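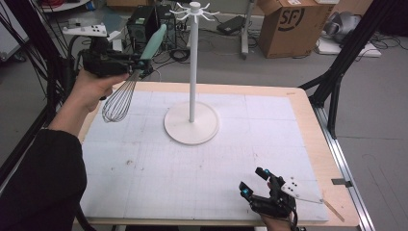 One shop owner wrote to us after her move that the new site looked fine and every link her customers had saved led to a "Page not found" message, and asked whether there was a way to fix the old addresses without making each one by hand. There is, and it is covered in this section.

## 6. Redirects

A redirect sends a visitor from an old address to a new one. You need redirects if you have changed your page addresses, merged two pages, removed a page, or moved to Renunik from another system.

Set up redirects before you point your domain at the new site. If the domain has already been switched, follow the same steps, and do section 6.4 first.

### 6.1 Before you start

You will need:

- An Editor or Owner login for Renunik. Contributor logins can see the redirect list but cannot change it.
- A list of your old page addresses (section 6.2).
- A spreadsheet program that can save CSV files.
- Your new site with its pages in place. Draft pages do not count as valid targets.

Allow an hour for a small site. Larger shops take longer, mostly in matching old products to new ones.

**Caution:** Do not cancel your old hosting plan until the redirects have been tested. Once the old site is gone, you may not be able to get a full list of its addresses.

### 6.2 Collect your old addresses

1. Open the site map of your old site. On most systems it is at `/sitemap.xml`. If your old site was hosted with Zemholm, look in the control panel under **Site > Map** and choose **Download list**.
2. Copy every address into the first column of a blank spreadsheet. Use one row for each address.
3. Remove your domain name from the start of each address, so that each row begins with a slash. For example, `/shop/blue-jug`.
4. Add any addresses that were never in the site map. Common ones are PDF downloads, price lists, landing pages from old mailings, and addresses printed on packaging or business cards.
5. Remove duplicates. Renunik treats `/Contact` and `/contact` as the same address, and so should your list.

The site map may list images as well as pages. Leave the images out unless you know that other sites link to them.

**Note:** Some older shop systems give the same product a separate address in every category it belongs to. One export sent to our support desk held 2,626 rows, and after the category copies were taken out there were 287 left. If your list is much longer than your number of pages, sort it by the last part of the address and look for repeats. You can then cover the copies with a pattern rule (section 6.5) in place of single rows.

### 6.3 Build the redirect file

Your file needs three columns, with these headings in the first row, all in lower case:

| Heading | What goes in it | Example |
|---|---|---|
| `from` | The old address, starting with a slash | `/shop/blue-jug` |
| `to` | The new address, starting with a slash | `/products/jug-blue` |
| `type` | `301` or `302` | `301` |

1. Fill in the `to` column for each row. Choose the page that comes closest to what the visitor was looking for.
2. If a product is no longer sold, send its old address to the category it was in.
3. Enter `301` in the `type` column for a permanent move. Use `302` only for a short-term change, such as a page that is closed for the season and will be back under the same address.
4. Leave out any row where the old and new addresses are the same. These pages already work.
5. Save the file as **CSV (comma separated, UTF-8)**.

Do not send every old address to your home page. Search engines tend to treat that as a missing page, and visitors who clicked on a link to one item have to start looking all over again.

**Note:** Addresses with accented or special letters need care. The brand page of a shop named Kocabaş, for example, might have been stored as `/brands/kocabaş` or as `/brands/kocaba%C5%9F`. Enter either one. Renunik converts both to the same form at import. If the letters turn into question marks when you reopen the file, it was not saved as UTF-8 and has to be saved again.

### 6.4 Import the file

1. Log in and go to **Settings > Addresses > Redirects**.
2. If the list already has entries, choose **Export** and keep the file somewhere safe. It is your only way back if the import goes wrong.
3. Choose **Import** and select your CSV file.
4. Under **Existing entries**, choose one of the following:
 - **Keep** adds the new rows and leaves existing ones alone. If the same old address is in both, the existing entry wins.
 - **Replace matching** updates any entry with the same old address.
 - **Replace all** clears the list first.
5. Choose **Check file**. Nothing is changed at this point.
6. Read the results. Rows marked green are ready. Rows marked yellow will be imported with a change, which is shown next to the row. Rows marked red will be skipped.
7. Correct the red rows in your spreadsheet, save it, and check the file again.
8. Choose **Apply**.

New redirects take up to 10 minutes to work everywhere. During that time you may get the old result on your phone and the new one on your computer.

**Caution:** **Replace all** cannot be undone from inside Renunik. It also removes the entries that the system made for you when you renamed pages.

#### Messages you may see during the check

| Message | Meaning | What to do |
|---|---|---|
| Target not found | The new page does not exist or is still a draft | Publish the page or correct the address |
| Loop | Two rows point at each other | Delete one of them |
| Chain | The target is itself redirected | Enter the final address instead |
| Live page | A published page is using the old address | Rename or unpublish that page, or remove the row |
| Missing slash | The address does not start with `/` | Renunik adds it; check that the result is right |
| Outside address | The target is on another domain | Confirm with the check box at the end of the row |

A chain of two steps will still work, but it slows the page down, and a chain of more than four steps is refused.

### 6.5 Pattern rules

A pattern rule covers a group of addresses that all changed in the same way. Use one when a whole folder has been renamed.

1. In **Redirects**, open the **Patterns** tab and choose **New rule**.
2. In **From**, type the part that stays the same, followed by a star. For example, `/shop/*`.
3. In **To**, type the new part, followed by a star. For example, `/products/*`. Whatever stood in place of the first star is copied to the second.
4. Type one of your old addresses into the **Try it** box and make sure the result is a real page.
5. Choose **Save rule**.

Single redirects are always read before pattern rules. You can therefore set a rule for the folder and add single rows for the few pages that don't fit.

Rules are read from top to bottom and the first match is used. Put narrow rules such as `/shop/sale/*` above wide ones such as `/shop/*`. Drag a rule by the handle on its left side to move it. You can have up to 18 pattern rules on the Standard plan.

**Caution:** Do not make a rule with only `/*` in the **From** box. It will catch every address that has no page of its own, including mistyped ones, and your error report will stay empty.

### 6.6 Test the redirects

1. Open a private browser window. A normal window may remember the old result.
2. Type in five or six old addresses from different parts of your list. Include at least one product, one PDF, and one address with capital letters.
3. Check that each one opens the right page and that the address bar shows the new address.
4. Go to **Reports > Missing pages** the next morning. The report lists every address that visitors asked for and did not get, with the most requested first.
5. Choose **Add redirect** beside any address that belongs to your old site.

You will also find addresses in the report that never existed on your site, often ending in `.php` or containing the word `admin`. They come from automated scans. Select them and choose **Ignore**.

Look at the report once a day for the first week and once a month after that.

### 6.7 If you use the Alix theme

Alix has its own "Page not found" layout with a search box and a row of featured products. It is off by default. To turn it on:

1. Go to **Design > Alix > Special pages**.
2. Switch on **Custom missing page**.
3. Pick a collection to feature. If you leave this blank, the newest products are used.
4. Edit the text if you want to, then choose **Publish**.

Versions of Alix before 3.2 sent visitors from a missing page to the home page by themselves. If you are on an older version, go to **Design > Alix > Advanced** and switch off **Send missing pages home** before you test. The setting overrides pattern rules, though it has no effect on single redirects.

### 6.8 Removing redirects

Keep permanent redirects for at least a year. There is no charge for them and they do not slow down pages that aren't in the list.

To remove an entry, select it in **Redirects** and choose **Delete**. The **Last used** column gives the month in which a visitor last came through that entry, and you can sort by it. Entries for printed addresses should be kept for as long as the printed material is in use.

For changing the domain name itself, go to section 7.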